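Sorting Small Parts at the Bench: Notes for Unit 3
Kirkeo Workshop Course, May session

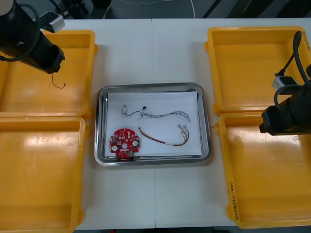

Sorting layout: steel tray in the center, two yellow bins on each side.

Okay, so last time we got through taking the little units apart, and a few of you asked me why I go on and on about where the pieces land afterward. These notes are my answer (and yes, the layout will come up again in the practical!).

I always start with a source tray in the middle. Mine is stainless steel with rounded corners, and the wide sloped rim is great for catching a screw that wants to roll away. You can use any shallow tray you like, but please put a sheet of white paper in it. I do this every single time. A round red board stands out on white paper, and so does a thin wire harness, even one with gray strands in it that would half vanish against bare steel. When the paper gets grubby, swap it.

Then the bins. They go in pairs, left and right, close enough that you can reach all of them without leaning. Yellow happens to be what we have. Shallow is the part I care about, because you want to see the bottom of the bin from where you stand. Deep boxes are how we ended up with harnesses mixed in with boards back when I was at Fundon, and I spent a whole afternoon untangling them. Never again.

Start with the bins empty. Tip them out, wipe them, look in the corners. One stray connector left over from the last batch and your tally is off before you've begun.

What goes where

For this unit we'll use the Cosetti split:
Upper left: bare boards, no wires attached
Lower left: boards with wires still on
Upper right: loose harnesses and cables
Lower right: anything you can't name

I love that last bin. Use it! Last term's batch was 1,414 pieces and 31 of them went into the "can't name" bin, and going through those together was the best session of the course. If you guess and drop a part in the wrong place, we lose the chance to talk about it.

Label the rims. Marker on the rim is fine, in whatever language your bench shares, with the number in parentheses after the name if there is one. Write it big enough to read standing up.

Handling

Pick boards up by the edge. The small surface-mount parts don't enjoy thumbs, and a board with a hole in the middle tempts everybody to hook a finger through it (I've done it too). Check the rim of the board for a connector before you grab it, the little ones snap off more easily than you'd think.

Harnesses get lifted from the middle of the run, never by the plug. If two are twisted together, lay them flat on the paper and work from the loose end. Don't shake them.

Only put a few pieces in the tray at once. I like 3. With a big heap you start rummaging, and then boards scrape against each other and I can hear it from across the room.

If your bench is made of two tables pushed together, park the tray over the join so that nothing tiny drops through.

For next time

Bring your tally sheet from the Kaczorowski exercise, all 23 lines filled in, even the ones where you wrote zero. We'll do one round slowly and then one at normal speed, and after that we'll open up the lower right bins and see what everybody's got.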